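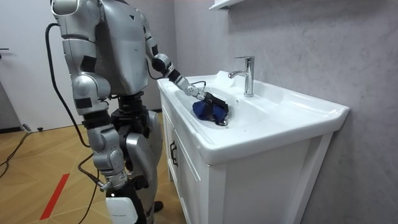 Cleaning a bathroom sink with a cloth: frequently asked questions

Do I need a special bathroom cleaner for a ceramic sink?

I doubt it. I have read the claims on a great many bottles, and most of them come down to soap, water and a nice smell. Dish soap on a damp cloth takes off toothpaste and hand grime. Hard water scale is a separate problem, and for that plain white vinegar does the job if you give it 20 minutes and rinse well. Keep the vinegar off marble or any other natural stone next to the sink.

Are microfiber cloths worth the money?

Up to a point. The packet will tell you a cloth survives 400 washes. Mine have never come with any proof of that, and the ones I own started to feel slick long before I could have washed them that often. An old cotton T-shirt cut into squares is fine for a sink. Microfiber does leave fewer streaks on chrome, I'll give it that.

Does the color of the cloth matter?

Not for cleaning. A dark blue one hides stains, and some people like that. I see it as a reason to wash it on schedule instead of waiting until it looks dirty. New dark cloths can also bleed dye, so run them through the machine by themselves once before they go near anything pale.

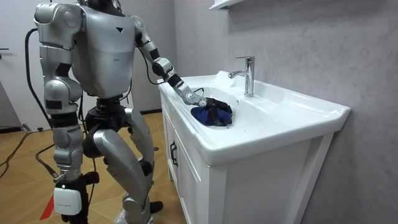
Lucie Gagnon wrote in to say that she gave up on cloths years ago and uses a soft brush, which she finds gets around the base of the faucet much better. Fair enough, though I'd still want a cloth afterward for the flat parts.

How hard should I scrub?

Less than you think. If a mark won't move under light pressure, leave a soapy cloth sitting on it and come back. Gritty powders are sold as the answer to everything, and they can dull a glossy glaze for good.

Why are there specks left around the drain after I wipe?

Usually the cloth pushed them there. Small dirt gets moved downhill and settles near the stopper. Rinse the bowl, wipe toward the drain, then rinse the cloth and wipe again.

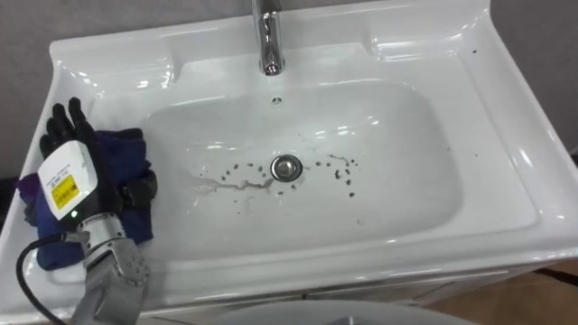 How often should the overflow hole be cleaned?

Once a month is plenty in most homes. Use a small bottle brush with warm soapy water, then pour a cup of clean water through it.

Can I leave the cloth in the sink to dry?

You can, but a bunched cloth stays damp and starts to smell. Hang it flat over a rail.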